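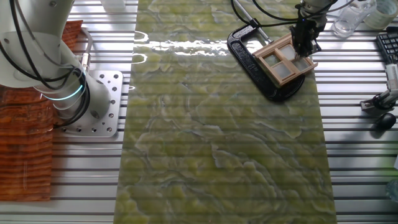
*Tawhiri bench cell with the arm on its perforated mounting plate, holding a miniature four-pane window frame over the green mat.*

## Tawhiri Bench Cell

The Tawhiri is a tabletop robot cell for small-part handling, sold by Hevow as a complete kit or as a base without the arm. It suits labs and workshops that change tasks often and don't want to drill a new table each time.

The arm bolts to a square metal plate with rows of holes, and the plate bolts to the slotted aluminum top. To move the arm, loosen the plate, slide it along and tighten it again. Anum Baloch, who runs our test bench, allows 6 minutes for this, plus a new calibration.

### In the kit

- Six-axis arm with two-finger gripper
- Slotted aluminum tabletop
- Mounting plate and screws
- Work mat (plain or patterned)
- Cable set and controller
- 48-page setup guide

The base version leaves out the arm, gripper and controller. Tell us which arm you own and we will drill the plate to match.

### Mats

Mats lie loose over the slots and can be swapped between runs. Patterned mats are popular with customers who train on camera images. Glossy ones pick up reflections from ceiling lights — order the matte finish if that matters to your work.

### Delivery and support

Kits ship from our Sollulside workshop in two crates. One person can unpack the smaller crate, but the tabletop needs two. Setup help by phone is included. For on-site setup or spare gripper fingers, contact Babar Qureshi at the Sollulside office. The next batch ships in April.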